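## 4 开放日演示

### 4.1 背景与场地

前三节给出的抓取规划方法都在离线条件下评估，场景由我们自己布置，指令也由我们自己编写。为了了解系统面对外来指令时的表现，我们在 Kullham 校区的开放日上安排了一次现场演示，时间为 2023年9月20日。演示由本文作者之外的两位同事主持：Hugo Montes 负责讲解和记录，Kevin Mamani 负责操作台和系统重启。

演示区设在 Sarmiento 楼一层的走廊尽头。全天经过登记台的访客共 700 人，其中有附近中学的学生、企业代表、本校其他院系的师生，也有带孩子来的家长。登记只区分是否随团，不记录姓名。走廊尽头光线较暗，适合投影，但与隔壁的材料展区之间只有一道布帘，上午的噪声比预想的大。语音输入因此在开始后不久停用，改为由主持人把访客说的话逐字键入。下文的指令文本全部来自键入记录，口头重复和语气词在键入时已经省去，这一点会影响对原始措辞的分析，在 4.5 节再作讨论。

演示使用的是 Korent 仿真环境，没有连接实体机械臂。四月的一次内部试演中，我们曾考虑把实体臂搬到现场，后来放弃了：走廊地面不平，底座的固定和围栏的设置都难以满足学校的安全要求。仿真方案的另一个好处是每一场之后可以恢复到完全相同的初始状态，便于比较不同访客对同一场景的指令。

### 4.2 演示流程

每一场演示面向一小组访客，流程固定。主持人先用一两句话说明系统能做什么，即根据一句自然语言指令，在当前画面中找到目标物体，规划一条抓取路径并执行。随后访客自由提出指令，主持人键入，系统在侧屏显示它选定的目标和预计的抓取姿态，主屏显示渲染画面。访客可以在执行之前叫停。执行结束后，主持人询问访客系统的理解是否与本意一致，并记下“一致”“部分一致”或“不一致”。

当天共完成 22 场。场与场之间由 Kevin Mamani 重新载入场景，并检查日志是否完整写入。午间有一场因投影机断电中止，没有计入上述数目，该场的指令也未用于分析。

主持人被要求不对访客作任何提示，包括不念出台面上物体的名称。试演时我们发现，只要讲解者说过一次“水壶”，随后几乎所有人都会用“水壶”这个词，指令的多样性明显下降。开放日当天，这一要求大体得到遵守。面对年龄较小的孩子时，主持人有几次反问“你说的是哪一个”，这类对话在记录中单独标出。

### 4.3 场景设置

场景的选择有两点考虑。第一，物体应当是访客熟悉的，不需要解释就能叫出名字。第二，其中应有若干物体对抓取规划构成困难，例如手柄位置偏离常规、形状细长，或者被其他物体部分遮挡。我们从 Ristach 场景库中挑选了一组厨房类场景，在其中混入几件不属于厨房的工具，用来观察访客是否会主动提到它们。

物体的初始姿态由随机种子生成，但我们没有使用原始的随机结果，而是从候选中人工筛选。筛选时保留了几种容易引起歧义的摆法，包括倒放的容器和只在画面边缘露出一部分的物体。相机在整个演示过程中保持不动，访客看到的视角与规划模块使用的视角相同。我们认为这一点对结果的解释很重要：如果访客能看到系统看不到的部分，那么指令与理解之间的差异就无法归因于语言。

光照采用单一主光源，阴影开启。试演中曾关闭阴影以提高渲染速度，但有观众反映画面“像贴纸”，难以判断机械臂与台面之间的距离。开启阴影后帧率有所下降，在现场仍可接受。

各场演示之间，场景的几何和材质参数均不变，改变的只有访客的指令。规划模块不保留上一场的任何信息，语言模块的上下文也在每一场开始前清空。

### 4.4 观察结果

访客最初的指令多半很短，通常只有一个动词加一个名词，例如“拿苹果”。这类指令基本没有理解上的困难，主持人的记录也以“一致”居多。看过一次执行之后，访客开始尝试更复杂的说法，主要有以下几类。

- **用位置指代物体。** 如“拿最左边那个”“后面那个小的”。困难集中在“后面”一词：有的访客以自己为参照，指离自己较远的一侧；有的则以机械臂为参照，意思正好相反。系统一律按相机视角解释，于是后一种情况多被记为“不一致”。
- **用用途指代物体。** 如“给我一个能剪东西的”“找个可以喝水的”。系统对前者的处理较稳定，对后者则在杯子和水壶之间摇摆。访客自己对后者也有分歧，同一组里有人认为杯子才算，有人觉得两样都行。
- **不含抓取动作的指令。** 如“把水壶扶起来”“别碰那个瓶子”。现有动作集中没有扶正操作，系统会退回到抓取，抓住之后停在原处。访客对此普遍不满意，几位企业代表就此提了问题。

用于分析的主场景如图 4 所示。台面为灰色大理石纹理，白色机械臂立于台面之后、深棕色双扇门之前；台上有苹果、梨、绿柄修枝剪、浅绿色杯子，以及一把侧放的白色水壶，壶柄的深蓝色握持部分朝向画面右侧。剪刀刃口朝上，两柄向下张开，靠右的边缘只能看到一只白瓶的一部分。

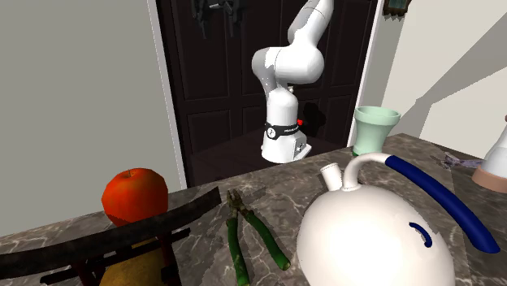

侧放的水壶是引出“扶起来”一类指令的主要原因。离线评估中，我们把它当作普通的姿态变化处理，只关心抓取点是否落在握柄上，没有考虑观众会先把它看成一件需要纠正的事情。Hugo Montes 在记录中写道，有的孩子在主持人讲解还没结束时就要求“先把壶放好”，之后才愿意谈别的物体。对他们来说，场景的初始状态本身就包含了一个任务。

修枝剪的情况不同。成年访客很少在第一条指令中提到它，往往是在别人提过之后才跟着提。提到时的叫法也不统一，有“剪刀”“钳子”“园艺剪”等。语言模块对“钳子”的匹配置信度偏低，但由于台面上没有更接近的候选，最终选中的目标仍然正确。若在工具更多的场景中，这一结果未必成立。此外，有访客问系统会抓哪一侧的手柄。规划模块依据可达性打分，并不考虑递给人时的朝向，侧屏上也没有显示这一理由，主持人只能口头说明。

演示结束后，我们请愿意留下的访客填写一份简短问卷，收回有效问卷 80 份。问卷采用 5 级量表，询问指令是否容易提出、系统的反应是否符合预期、侧屏信息是否有帮助。与主持人的现场记录对照，评价较低的问卷多来自尝试过位置指代的小组。侧屏信息一项的意见分歧较大：随团学生多认为有帮助，而不少家长在开放题中写道没有注意到侧屏。这可能与摆放位置有关，侧屏放在主屏左侧靠后处，人多时会被前排挡住。

### 4.5 讨论与局限

首先，键入过程改变了指令。主持人在省去语气词时，也可能顺手把不完整的句子补全。我们抽取了午后的部分录音与键入文本对照，发现差异多为省略，也有个别词序调整。上午的录音受噪声影响，无法作同样的对照，因此本节不对指令的句法特征作统计。

其次，“一致”与否由访客口头确认，而访客是在朋友、同学或家人面前作答的。有的小组里提出指令的人还没有开口，旁边的人已经替他回答。主持人按提出指令者的说法记录，但旁人的影响难以排除。

再次，所有结果都来自仿真画面。仿真中接触力的处理较为理想，细长物体被夹住后很少滑动，这一点在实体臂上不能照搬。离线部分的实体实验见第 5 节，所用物体与开放日场景并不完全相同，两部分的结果不宜直接比较。

根据这次演示，我们对系统作了两处修改。其一，当指令中出现“前”“后”“左”“右”而没有说明参照对象时，侧屏会用箭头标出系统采用的方向，等待确认之后再执行。其二，遇到动作集之外的动词时，系统不再退回到抓取，直接提示无法执行。扶正操作的加入需要改动规划模块的目标表示，目前仍在进行。修改后的版本尚未在同等条件下向公众演示，第 5 节的实验使用的仍是修改之前的版本。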